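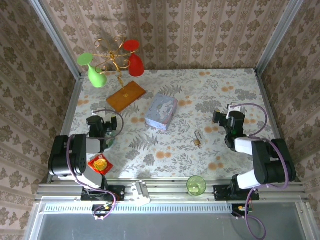
Accrocher ses verres au lieu de les empiler

Dans les petites cuisines, le verre à pied pose un problème de place. Il ne s'empile pas, il bascule au fond du placard, et l'on finit par garder les six qui servent et par descendre les autres à la cave. L'arbre à tasses, ce support à branches qu'on trouvait à côté de la cafetière chez nos grands-parents, rend ici un service pour lequel il n'a pas été dessiné.

Celui qui ouvre ces pages est en fil métallique doré, avec des bras recourbés en volutes et un socle rectangulaire en bois brun orangé. Deux verres à pied en plastique y sont suspendus, un vert clair et un rouge. Le pied rond bloque contre le bras, la coupe pend dans le vide. Avec des tasses, c'est l'anse qui porte. Avec des verres, tout dépend de la courbe du métal et de l'écart entre deux branches.

Lorena Barrientos tient une boutique d'articles de table d'occasion, Floltlow, et voit passer ces supports depuis longtemps. Elle les achète en lots, souvent dépareillés, parfois sans leur socle.

« Les gens me demandent si c'est solide. Je leur dis de regarder le socle avant les branches. Un arbre léger du bas, avec quatre verres du même côté, ça tombe, et ça tombe sur les verres. »

Elle déconseille les modèles à tige centrale simplement emmanchée et préfère ceux dont la tige est vissée par-dessous. Un tour de tournevis tous les deux ou trois mois suffit. Pour le bois, un chiffon à peine humide, jamais l'éponge : la teinte part par plaques autour des trous de vis, et on ne la rattrape pas.

Plastique ou verre

Le verre à pied en plastique a mauvaise réputation à table. Il se raye, il garde un voile après quelques lavages, et le vin n'y gagne rien. Sur un support suspendu, il a pourtant l'avantage du poids. Un verre à vin classique tire nettement plus sur une branche fine, surtout si elle est longue, et le métal finit par s'ouvrir.

Keith Lockwood, installé en Bretagne depuis deux ans, loue une chambre d'hôtes avec une terrasse dallée. Il est passé au plastique coloré en septembre, après une saison de casse.

« Chaque chambre a sa couleur, et les clients reprennent le même verre toute la soirée. Je lave à la main, à l'eau tiède. Au lave-vaisselle, les rouges sont devenus roses. »

Il laisse sécher ses verres tête en bas, sur un torchon, et ne les accroche que le lendemain matin. L'eau qui reste à la jonction du pied et de la tige coule sinon le long du bras et tache le socle — c'est ainsi qu'il a abîmé le premier.

Pour les verres ordinaires, mieux vaut un rail fixé sous une étagère haute. La marque Wurnance en vend un en acier laqué, à 14 euros, qui se pose avec deux vis et accepte la plupart des pieds ronds. Il faut laisser assez de hauteur sous les coupes pour passer la main.

La nappe et ce qui traîne dessus

Un support ouvert laisse tout voir, et c'est ce que lui reprochent ceux qui aiment les portes fermées. La poussière se dépose sur les pieds retournés. Les couleurs se mêlent à celles de la nappe et du mur. Sur une toile claire imprimée de fougères grises, de feuilles vertes et de fleurs à points orange, devant un papier peint rayé beige et rose, deux verres de couleur passent sans peine. Six verres différents feraient beaucoup.

Lorena Barrientos recommande de s'en tenir à deux teintes et de ranger le reste. Elle-même n'y arrive pas toujours. Dans sa boutique, l'arbre placé près de la caisse porte des verres, des tasses à moka et, le samedi, les clés de la camionnette.

Car la table où l'on pose un tel support attire vite autre chose. Une petite boîte en fer au couvercle bleu-gris pâle, décorée d'un dessin blanc. Un petit cadenas en laiton. Un sachet rouge carré. Ce sont des objets qui n'ont pas de tiroir attitré, et qui restent là parce qu'on compte s'en resservir.

La boîte en fer peut régler une partie de l'affaire. Le petit format rectangulaire convient aux sachets de thé, aux élastiques, aux bouchons, aux allumettes. On évite d'y mettre des biscuits si l'on ne connaît pas son passé : les boîtes de récupération gardent longtemps l'odeur de ce qu'elles ont contenu. Un lavage au bicarbonate, puis une nuit ouverte, en viennent à bout dans la plupart des cas. Il faut sécher les plis du couvercle tout de suite, au sèche-cheveux s'il le faut, car la rouille commence là.

Pour le cadenas, un crochet près de la porte et la clé ailleurs. Keith Lockwood a perdu une matinée à scier celui de son abri à vélos, la clé étant enfermée dedans.

Où chercher

Les arbres à tasses anciens se trouvent en vide-grenier, rarement en bon état. Vérifiez que les branches reviennent en place quand on les plie légèrement, et que le socle ne boite pas. Une dorure écaillée se reprend mal à la bombe ; une cire dorée appliquée au doigt donne un meilleur résultat.

En neuf, Primumen propose un modèle à six branches sur socle de hêtre, et Bunting une version murale repliable, plus chère, utile quand le plan de travail est déjà pris. Floltlow expédie sur demande, socle et tige démontés.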